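Ticket: Shop orders dropping out between the storefront and the stock sheet
Status: Open (reopened)
Opened by: Hamish Maihi
Plugin: Kevilent Sync, running on a Trotel store

Original report, 2020-08-16

I sell kitchen and pantry things through a Trotel store. Kevilent Sync is supposed to copy each order into my stock sheet and take the quantity off. It doesn't, or it does when it feels like it. The export from Trotel has 398 orders in it. The stock sheet has 200. I have been told by chat support that this is "a display delay". A display delay does not last since January.

What I had already tried before opening this:

Logged out and in again. No change.
Cleared the browser cache, which I don't see how that could matter when the sheet lives on your server, but I did it. No change.
Disconnected the store and reconnected it. The connection page went green. No orders came through that hadn't come through before.
Turned off the discount plugin. No change, and I lost an afternoon of discounts.

Support reply 1

Thanks for reaching out. Please check that every product has a unique item code, as duplicates are skipped during sync.

My answer to reply 1

I checked. The codes are unique. I sorted the column and read down it twice. If duplicates are skipped, I would also like to know why the log says "completed" for a run that skipped things. To me a completed run is one that did all of it. 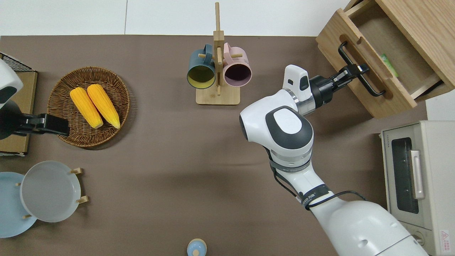

The missing orders are nearly all for products with options on them, and I think that is where you should be looking. A plain item with one price goes across fine. Anything where the buyer picks a size or a color is a coin toss. The listing I used for testing is the round woven basket, the brown wicker one with the braided rim, which comes in small and large. I placed a test order for one small and it arrived in the sheet. I placed a test order for one large and it never did. Same customer, same card, same shipping address. The log says "completed" for both. I have attached both order pages and the raw log, and I would appreciate it if somebody opened them this time.

Support reply 2

We were unable to reproduce the issue on our demo store. Could you update to the latest version and run a full resync?

My answer to reply 2

Updated. I ran the full resync overnight with nothing else touching the account. It stopped with this:

WARN row limit reached, remaining rows deferred
INFO sync completed

So there is a row limit. I can't find it in the help pages. I searched for "row limit", "limit" and "deferred" and got an article on choosing a theme. What is the limit, and where do deferred rows go? The sheet has roughly 700 rows counting the option rows, so if each option takes up a row of its own then of course it hits the ceiling, and of course the later options are the ones that fall off.

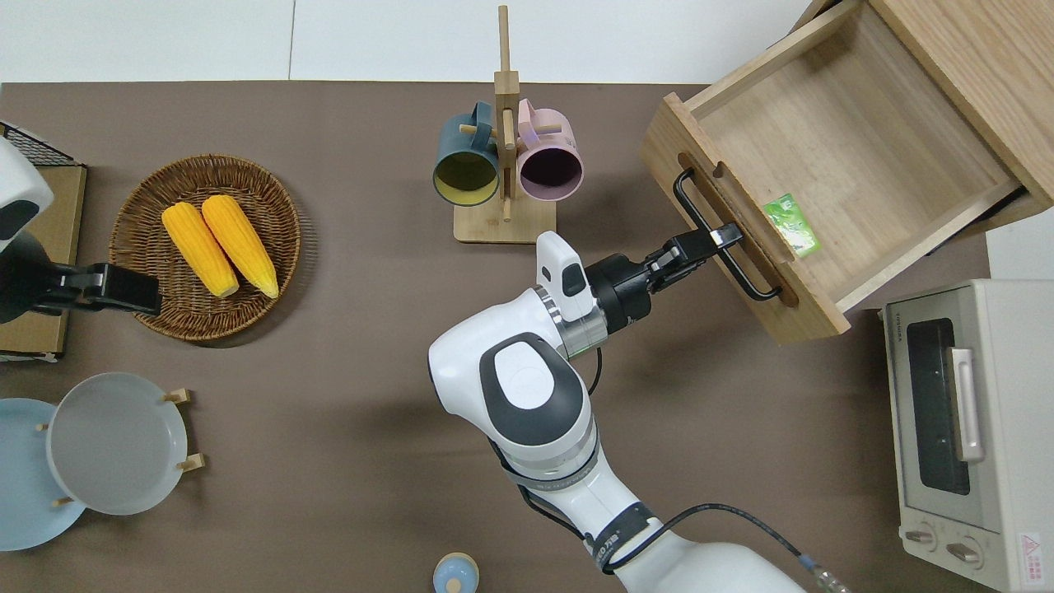
I asked the same thing in the user forum and was pointed to a paid add-on called Ruddock, which splits the sheet into parts. I am not keen to pay a second company to get round a limit the first one hasn't written down. I did install the trial. It split the sheet in 2 and the large basket order showed up in the second part straight away, with the right date on it. So the order was never lost. Kevilent had it all along and was sitting on it.

I have since removed the trial and the order has gone from the sheet again, so please don't close this as solved by the add-on.

Support reply 3

Glad to hear it's working! We are marking this ticket as resolved.

My answer to reply 3

It is not working. Please read the last line of my previous message. Reopened.

Support reply 4 (second-line team)

Apologies for the confusion. The deferred row behavior is known and affects stores with many product options. As a workaround, please try the steps below and report back on each.

Step 1. Archive any listing that is out of season, so its option rows are not counted.

Done. I archived the whole holiday section. The warning still appears, though a bit later in the log.

Step 2. Set the sync order to "newest first".

Done. New orders with options now come through. Older ones don't, and two that used to be in the sheet have dropped out. That looks to me like the same hole moved to the other end.

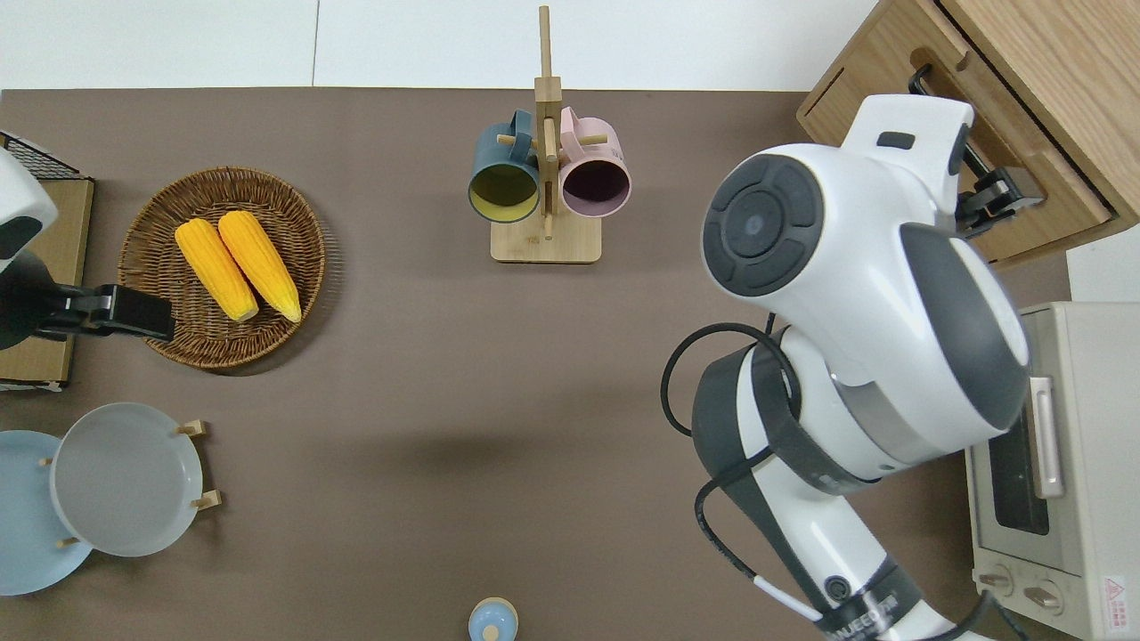

Step 3. Move the stock sheet to the Zarkavier server group, which has a higher row limit.

Not done. I would want three things in writing first: what the higher limit is, whether my old rows are kept during the move, and whether it can be undone. The last "quick move" I agreed to with a different company cost me my customer notes. I have taken a full export of the store and the sheet in the meantime and will compare them line by line if it comes to that.

Step 4. Confirm the log no longer shows the deferred warning.

It still shows it, followed by "sync completed". Please leave this ticket open.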